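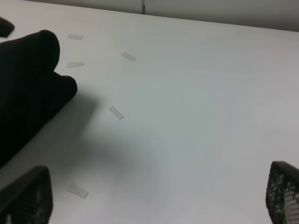

A robot club can spend a whole afternoon on a job that takes you one second. At the Kukdale after-school robot club, the job this spring is picking up a piece of cloth. The robot has two fingers with lots of little holes in them, and it has to close them on something soft and black lying on a white table. The small strips stuck to the table curve past one side of the cloth. You could grab it without looking. The robot needs a lot more help than that.

## Why is cloth so hard?

Think of a wooden block. It has flat sides and it stays the same shape when you squeeze it. If a robot learns where the sides are, it can pick up the block again and again.

Cloth changes shape every time you touch it. It can be folded or bunched up. Push it from the side and it may just wrinkle. Dark cloth is also tricky for a camera, which can have trouble telling a fold from a shadow.

## How does the robot learn?

The students in the club don't write a rule for every wrinkle. They show the robot what to do. One student moves the fingers with a hand controller while the computer saves what the camera sees and how the fingers move. One try, from start to finish, is called a **demonstration**.

The club wants 400 demonstrations before the end of the project. Leandro Herrero, who is in fifth grade, says the first 10 were the slowest. "I kept closing the fingers too early," he says. "Then you have to go back and start over."

After each try, someone puts the cloth down in a new way. If it always looked the same, the robot would only learn that one shape.

## Who does what?

The students work in teams of 2:

- The **driver** moves the robot.
- The **setter** places the cloth and says "ready" when both hands are off the table.

They trade jobs after 5 tries. Their coach, Magdolna Gulyás, keeps the stop button next to her. Nobody reaches for the cloth while the robot is moving - that is the first rule of the club.

## Try it at home

You need a sock, a table, and a friend.

1. Drop the sock on the table.
2. Close your eyes and hold out your thumb and one finger.
3. Let your friend tell you where to move, using only the words left, right, forward, back, up, down, open, and close.
4. Pick up the sock.

Now drop it again and see if the same words still work. They probably won't - the sock has a new shape, and your friend needs new directions.

## Words to know

**Gripper:** the part of a robot that holds things.

**Demonstration:** one try that shows a robot how to do a job.

**Data:** information that is saved so it can be used later.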